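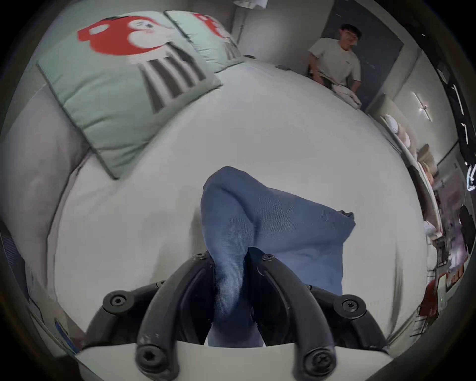

We started the Trandine Supper Circle for people who had gotten used to eating alone and didn't much like it. That's a bigger crowd than you might guess! Some of us moved here for work and never got past waving at the neighbors, some of us lost a spouse, and some of us have a full house and still feel a bit far away from everybody. When a day has been that quiet, even small chores get heavy, and a pale sheet on the bed or a blue cloth lifted off it can feel like the whole afternoon's company. So we eat together, and people write to us with questions, and the ones that come up most are gathered on this page (last updated June 19, 2025).

## Do I have to be lonely to come?

Goodness, no. We don't ask, and there's no form that asks either. Plenty of people come because they like soup and a table with talk around it. If you are lonely, you're very welcome, and you can say so or keep it to yourself.

## How many people are at a table?

We cap each supper at 16, split across 2 tables. We tried bigger evenings in our first year, and the folks who are hard of hearing (me included, on my left side) spent most of the meal nodding politely. Smaller is louder in a good way.

## I'm shy. What happens when I walk in?

Somebody at the door will say hello and show you where the coats go. After that you can sit right down, or you can ask for a job. I always suggest the job. Slicing bread gives your hands something to do, and people will come over and talk to you about the bread, and before long you're talking about something else. If you'd like to come early, before it fills up, write and tell us and we'll have the kettle on.

## Can I bring a friend, or my mother, or my teenager?

Yes to all of them. Please put each name on the list so we cook enough. Teenagers are expected to eat with us and leave the phone in a pocket, and the same goes for their parents.

## What does it cost?

There's a jar by the sink. Put in what you can, or walk past it. The Willems bakery gives us bread, and everything else comes out of the jar and our own cupboards.

## Where do you meet?

In the back room of the old Doltport library, through the side entrance on Hullico Street. There's a ramp, and the door is wide enough for a wheelchair. Parking is easier behind the building than in front.

## What if I come once and don't enjoy it?

Then you've had a supper, and no one will chase you. I will gently say that my own first evening was pretty awkward, and I nearly didn't go back. The second was easier because two people remembered my name.

## Do you meet all year?

Every month except August, when the room gets far too warm. A few of us carry sandwiches down to the river that month instead, and you can ask to be added to that list too.

## Who do I write to?

Maarten Van Loon keeps the list and answers the mail. Leave a note for him at the library desk with your name and the best way to reach you, and mention anything you can't eat. He's slow with replies during planting season, so if you haven't heard back, leave another note. He won't mind a bit.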